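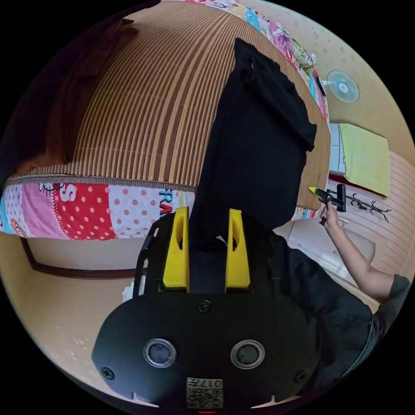
Striped mat and black cloth.

Classes wanted for the Clarkis letter exchange

We're looking for 14 classroom teachers to join us for the next round of Clarkis, a letter exchange between elementary classes. We mean real letters, on paper, with crossed-out words and a stamp on the front. If your students groan when you say the word "writing" (ours did too), we would love to hear from you.

The exchange begins after the winter break and wraps up in June. Classes from Grade 2 and up can take part, and split grades are very welcome. We've had some wonderful letters out of split grades, where the older kids end up helping the younger ones work out how to end a letter politely.

How it started

Clarkis began as a swap between one class at Ondrejka Elementary and one class in Grileck, a long drive away. The Ondrejka kids wanted to know if it was true that Grileck had a skating rink with no roof. They wrote and asked. The answer came back with a hand-drawn map of the whole town, the rink in blue pencil crayon and the bakery marked with a star, and from then on the mail was the best part of the week. Kids who would not write three sentences in a journal were filling both sides of the page and asking for more paper. A boy who hardly spoke in class wrote a very detailed letter about snow tires.

The next year more classes joined, and Cuken, the small literacy group that several of us belong to, agreed to look after the matching, the postage and the paperwork. That's still how it runs. Everyone at Cuken either teaches now or taught until lately, so we do try to keep it light for you.

What your class would do

You'll be matched with one partner class close to yours in grade and size. Each student gets a partner for the whole exchange. Where the numbers don't come out even, someone has two partners or two children share one, and we sort that out with you before the first letters go.

Your class sends a package every few weeks. There is always a loose theme, and you can ignore it if your kids have something better to talk about. Last year's favourites were "what I can hear from my bedroom", "a rule I would change" and "how to make my lunch". The lunch letters came with instructions so exact that one partner class made all of them.

Along the way there are a few shared projects. Every class puts together a page for the Clarkis book, and each class also records a short hello, sound only, to be played in the partner classroom near the end. It's a funny moment when the kids hear the voices for the first time. They always expect them to be deeper.

Our goal this time is 1,000 letters across all the classes. We fell short last year and the kids took it rather personally, so there'll be a paper thermometer poster for your wall again. 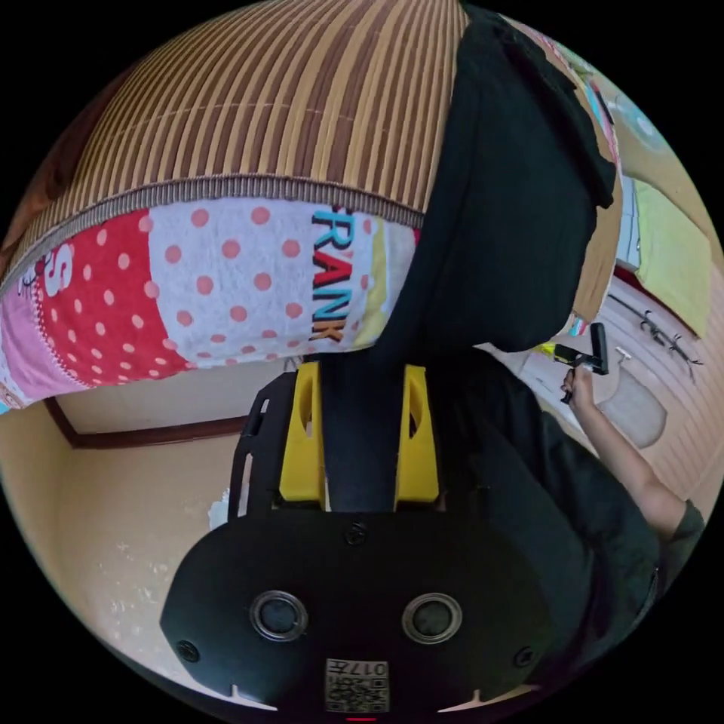

7 min read

What we ask of you

The writing itself fits into time you already have for it. Most teachers use one writing block for the draft and a second one for the good copy, then a bit of time at the end of a day for opening the mail. Please don't skip the opening of the mail! Give it its own time, with everyone on the carpet or wherever you gather, because it sets up the next letter better than any lesson we've tried.

Beyond that, we ask you to:

Send your package in the agreed week. When a class waits for letters that don't come, it is hard on the kids, and this is the one thing we're firm about. If something goes wrong (flu, a flooded classroom, report cards), tell your partner teacher early and send a postcard from the whole class to hold them over.

Read every letter before it goes out. You aren't marking it. You're looking for last names, home addresses, phone numbers and anything unkind.

Come to two online meetings, one before the first letters and one partway through. They're held after school and we finish on time.

Fill in a short form at the end. It has a box for complaints and we read that box first.

You do not need to correct all the spelling. Partner classes are asked to expect spelling that is still on its way, and a good many of our teachers let first drafts go out as they are for the younger grades. You know your students, so that part is up to you.

What you'll get

Cuken covers the postage both ways and sends you a starter box with paper, envelopes, the wall poster and a teacher booklet. The booklet has the themes, some sentence starters for kids who freeze up, a page on how to set out an address, and sample notes home you can change as you like. There is also a set of picture prompts for students who would sooner draw first and write after.

Each teacher receives $80 toward classroom supplies once the exchange is finished. We wish it were more. Spend it on whatever your room needs, and you don't have to send us receipts.

You'll also get a partner teacher, and for many of us that has been the nicest surprise. It's good to have someone down the highway who is teaching the same grade in the same weather. People trade read-aloud titles, seating plans, recipes for play dough, the lot. A few pairs have carried on writing to each other long after their classes moved up.

At the end every child takes home a copy of the Clarkis book with all the class pages in it.

Who can apply

Any teacher with a regular elementary class, in any kind of school, including small rural schools and French immersion. Letters in the main exchange are in English, but we'll try to match immersion classes with each other if they would like to write in French. Teacher-librarians can apply together with a classroom teacher. So can student teachers, provided the host teacher is happy to see it through after the placement ends.

You don't need any experience with pen pals. If you've never mailed a parcel from a school, your office will know how.

We especially hope to hear from northern and island schools this year. Mail takes longer to reach you and we plan for that, so please don't let it put you off. Classes with longer mail times are given fewer, fatter packages, and those are exciting to open.

Students who don't write on their own yet are part of this too. They can dictate to an adult or a buddy, type, draw, use symbols, or send a page of stickers with a name on it. Tell us what your students use and we'll look for a partner class that will enjoy it.

Families and permission

You will need a signed form from home for each child. First names only go on the letters and in the book, and all mail travels from school to school. If a family says no, the child can still write as part of a group letter with no name on it, or help with the maps and the poster. Several schools also ask for the principal's okay, and there's a one-page summary you can hand over for that.

No photos of students are needed at any point. Classes often want to send one and we suggest self-portraits. They're much funnier.

How to apply

Send us a note through the Cuken contact page with "Clarkis" in the subject line. Tell us:

— your school and where it is
— your grade or grades, and how many students you have
— what your class is like, in a few lines
— one thing your students would want to know about kids somewhere else
— any weeks that won't work for you

Write it the way you talk. We're reading for a good match between classes, and it helps to know that yours is noisy, or mad about bugs, or has a class fish they're going to mention in every single letter.

Notes are due by 2018-11-15. We'll answer everyone, including those we can't place, and we keep a waiting list that does get used. In most years at least one teacher changes grades or schools before the exchange begins, and we go straight to the list when that happens.

A few things teachers have asked us

Can I bring two classes? Yes, if you teach both of them regularly. Each would have its own partner class and would count as its own spot.

What if a student moves away? The partner is told by the teacher, kindly, and joins up with another pair. If the family agrees we can send a last letter on through the new school.

Can we send small gifts? Flat ones only, please. Leaves, bookmarks, bracelets made of thread and paper snowflakes have all travelled well. No food. A jar of jam did not make it.

Do the classes ever meet? Now and then, when they're close enough for a day trip. The Ondrejka and Grileck classes did, at the rink with no roof. It isn't part of the program and there's no pressure to arrange it.

Can I see the booklet before I apply? Of course. Ask through the same contact page and we'll send you last year's.

Is it a lot of work? The first package is. You're matching names, chasing forms and teaching a whole class where the stamp goes. By the next one the kids know the routine and a couple of them will be running your mail table for you.

Please pass this along to anyone on your staff who might like it, or pin it up by the kettle.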